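Which hand is best? How robots practise picking things up

Put your hand flat on the table and pick up a pencil. Easy! Now try it with your thumb and just one finger. Now try it wearing oven gloves. Same pencil, same you, but the job changes completely when the hand changes.
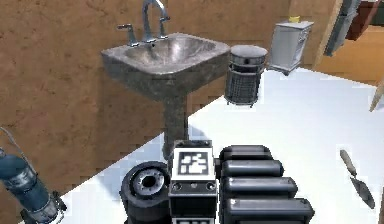
Robots have the same problem. A robot's hand is called a gripper, and there are lots of different sorts. Some have two flat fingers that squeeze together like a clothes peg. Some have fingers with joints, so they can curl round things the way yours do. Some don't have fingers at all and just suck!

So how do you find out which gripper is best for a job? You test them, over and over again. The team at Brornby does a lot of its testing inside a computer first. They build a pretend room, a bit like a level in a video game, and put a pretend robot in it. Engineers call this a simulation. If the robot bashes into the sink in there, no one has to mop the floor.

The things in a pretend room can be an odd mix. You might find a garden trowel lying on the floor near a bathroom sink. A trowel is a brilliant test, because the handle is slim and the blade is flat. Where would you grab it?

Brornby tried two grippers on the same set of jobs. The first is called Collow and has jointed fingers. The second is called Kwok and has the clothes peg kind. Each one had 1582 goes at picking something up — imagine doing that before lunch!

Collow dropped things 410 times. Kwok dropped things 558 times. So Collow wins? Well, mostly. Kwok was much quicker, and it was better at thin, flat things. Collow was the star with round things like balls and cups.

Grippers need help from cameras too. A robot has to work out where things are before it can grab them. Sometimes people stick a special black and white square onto part of a robot. It looks like a chunky crossword, and a camera can spot it easily and use it to work out which way that part is facing.

Next the two grippers get a turn in the real world, on a real arm called Rostura. Real things can be slippery or squashy or heavier than you expected, so the scores will probably change.

Try it yourself
Find a spoon, a sock, a coin and a ball. Pick each one up with kitchen tongs, then with chopsticks. Have ten goes at each and write down how many times you drop it. Which was hardest? (My worst was the coin with the chopsticks — I only managed it once!)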